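# Projet de semestre : quelle graisse pour les paliers d'un petit convoyeur ?

Rapport de Pouran Kermani, binôme avec Nikola Nikolaidis 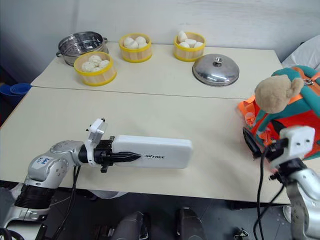 Au départ, je voulais travailler sur les huiles moteur, comme tout le monde dans la promo ! C'est Viorica Perić, notre encadrante, qui m'a fait changer d'avis en me parlant des graisses de qualité alimentaire, un sujet dont je ne savais strictement rien en mars. Une graisse, c'est une huile de base, un épaississant et des additifs, et jusque-là je suivais. Mais dès qu'on s'approche d'un atelier où l'on cuit des brioches à la vapeur, comme les quatre petites blanches et plissées dans leur panier en bambou, tout se complique : il y a de la vapeur, de la farine, des lavages à grande eau, et le lubrifiant doit tenir là-dedans tout en restant acceptable si une trace infime touche le produit. Voilà comment je me suis retrouvée à passer mon semestre les mains dans la graisse blanche.

## Le problème de départ

L'entreprise Furudby fabrique des produits cuits à la vapeur et nous a laissé regarder de près un convoyeur de sortie de cuiseur. Azra Janevski, la responsable maintenance, se plaignait des paliers côté chaud : ils couinent, on les regraisse, ils recouinent. Elle utilisait une graisse au savon d'aluminium complexe de chez Dralby, appliquée à la pompe manuelle, « quand on y pense » (je cite). Son fournisseur, Zurimex, lui proposait de passer à une graisse au sulfonate de calcium complexe, nettement plus chère, et elle voulait savoir si ça valait le coup avant de signer.

Nous, on avait une question un peu plus scolaire : est-ce que la résistance à l'eau de la graisse explique le problème, ou est-ce que c'est la fréquence de graissage ? J'avoue que j'étais persuadée que c'était la graisse. Nikola pariait sur la fréquence.

## Ce qu'on a comparé

On a retenu trois produits, tous déclarés aptes au contact alimentaire fortuit (catégorie H1) par leur fabricant :

- **Graisse A** – la Dralby actuelle, savon d'aluminium complexe, huile de base blanche
- **Graisse B** – celle de Zurimex, sulfonate de calcium complexe, huile synthétique (PAO)
- **Graisse C** – une Softić, même famille d'épaississant que la A mais huile PAO

Les trois sont de grade NLGI 2, donc on ne peut pas accuser la consistance de départ. C'était important pour moi, parce que mon premier plan d'essais mélangeait joyeusement du grade 1 et du grade 2, et Viorica l'a barré en rouge du haut en bas.

## Les essais

Pour le délavage, on s'est inspirés de la méthode classique : un roulement garni, qui tourne sous un jet d'eau chaude, et on pèse avant et après séchage. Notre banc est bricolé, je préfère le dire tout de suite. Le jet vient d'une pompe de récupération, le débit bouge un peu, et nos valeurs ne sont donc pas comparables à celles des fiches techniques. Entre elles, par contre, elles se comparent bien, puisque tout le monde a subi le même traitement.

Pour la tenue mécanique, on a malaxé chaque échantillon dans le pénétromètre à graisse du labo, avec et sans ajout d'eau, puis mesuré la pénétration. Le nettoyage du pot entre deux graisses est interminable (prévoir des chiffons, beaucoup de chiffons, et ne pas mettre son pull préféré).

Enfin, on a laissé tourner un palier garni de chaque graisse pendant 288 heures sur le banc d'endurance, avec une injection de vapeur à 100 °C dirigée vers le joint. Boris Papadopoulos, le technicien du labo, nous a aidés à poser les thermocouples et nous a surtout évité de monter le premier joint à l'envers.

## Résultats

Au délavage, la B arrive largement devant. La A et la C se tiennent, avec un petit avantage pour la C que je n'ose pas trop interpréter vu la dispersion. Après malaxage avec de l'eau, même classement : la B bouge à peine, la A ramollit franchement et devient presque crémeuse, la C est entre les deux.

Sur le banc d'endurance, c'est moins net. Aucun des trois paliers n'a grippé. La A a fait monter un peu la température en fin d'essai, et au démontage on a trouvé de la graisse claire, liquide, chassée vers le joint. La B était encore bien en place, juste un peu ternie. La C avait perdu de l'huile par ressuage, ce qu'on n'attendait pas du tout.

Et côté fréquence ? En épluchant le cahier de maintenance, on a trouvé jusqu'à 939 heures de marche entre deux graissages sur le même palier. Nikola était insupportable pendant deux jours ! Quand on a calculé l'intervalle à partir de la vitesse, du diamètre et d'un coefficient pour l'humidité, on tombait très en dessous.

## Ce que j'en retire pour Furudby

Je dirais qu'on avait raison tous les deux, ce qui m'arrange. La graisse B résiste mieux, mais avec l'intervalle actuel elle finirait sans doute par couiner aussi. On propose donc à Azra de commencer par un calendrier de graissage avec la A, après chaque lavage complet, puis d'essayer la B sur les seuls paliers du côté chaud. Attention au changement : aluminium complexe et sulfonate de calcium sont souvent donnés comme incompatibles, il faut purger à fond ou démonter et nettoyer.

## Limites

Un seul palier par graisse en endurance, c'est trop peu. On n'a rien mesuré avec les détergents alcalins du lavage, alors que je les soupçonne fortement d'abîmer l'épaississant de la A. Le budget consommables était de 42 euros, et il est parti presque entièrement en joints – les échantillons de graisse nous ont été donnés. Si quelqu'un reprend le sujet l'an prochain, le banc est rangé au fond du labo avec nos feuilles de pesée, et la pompe fuit un peu au raccord de gauche.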